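Firna -- household recipe card dataset, readme

Second pass at this file. First one was out of date the day I put it up, sorry.

What it is

750 handwritten recipe cards, typed out by hand, one plain text file per card. Mostly baking, a lot of pickles, more gelatin salads than anyone needs. Cards came in from three boxes bought at estate sales, which I call Clunis, Lyons and Alent after the streets the sales were on. The names mean nothing else. Don't go looking for a Lyons cooking tradition, it was a cul-de-sac.

Clunis is the big one. Lyons is 192 cards. Alent is the smallest and the messiest, lots of grease spots, lots of guesses.

What's in each file

Title line first, as written on the card. Then ingredients, one per line. Then a blank line, then the method. Anything scribbled in the margin goes at the bottom after the word NOTE. Margin notes are the best part of the whole thing imo -- "too dry, use the other one", "Easter only", that kind of stuff.

Spelling is left alone. If the card says "vanila" the file says vanila. Abbreviations left alone too, so you get tsp, t., teasp and just plain t for the same thing, sometimes on one card. Capital T is usually tablespoon. Usually.

Oven temps are Fahrenheit where there's a number. Plenty of cards just say "hot oven" or "moderate" and I did not convert those. There's a column in the index called oven_text that keeps the wording, and oven_f which is blank unless the card gave a number.

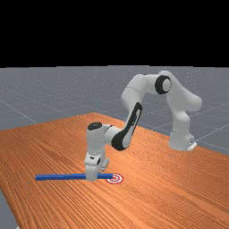
Index file is a CSV, comma separated, quotes around the titles becuase people love commas in titles. Columns: card id, box, title, category, oven_text, oven_f, has_note, unsure. The unsure column is yes/no. Yes means there's at least one word I couldn't read, and that word is in square brackets with a question mark.

Categories

Made these up as I went, then merged the silly ones. Now there are 20. "Bars and squares" is separate from "cookies" and I'm not changing it. Cards with two recipes on them (front and back) are two files with the same id plus a or b. They count as one card in the total.

Known problems

- 38 cards have no title. Title line says UNTITLED, category is my guess
- fractions are typed like 1/2, but a few early files in Clunis still have 0.5. Fixing when I get to it
- duplicates. Same fudge recipe shows up in two boxes with tiny differences. Left both in
- a handful of cards are clipped from the backs of packages and pasted on. Left the text out of those, the file just says CLIPPING. Margin notes kept
- dates almost never on the cards, so please don't use this to say anything about a decade

Food safety

Some of the canning and pickling methods are old and NOT safe by current advice. Paraffin wax seals, open kettle jam, no processing times at all. It's text for reading and for messing around with. If you want to can something, get a current tested recipe.

Privacy

Names, phone numbers and street addresses taken out and replaced with [NAME], [PHONE], [ADDRESS]. "Grandma" and "Aunt" stay in if there's no name after. If you spot one I missed, open an issue with the card id and I'll pull it the same night.

Using it

Do what you like with it, a mention of Firna is nice. No scans in this release, handwriting was too personal on some of them and I haven't sorted out which. Maybe in November.

Changes

v3 -- merged categories, added the unsure column
v2 -- added Alent box, fixed line endings
v1 -- Clunis and Lyons only, ignore this one, the ids were differnt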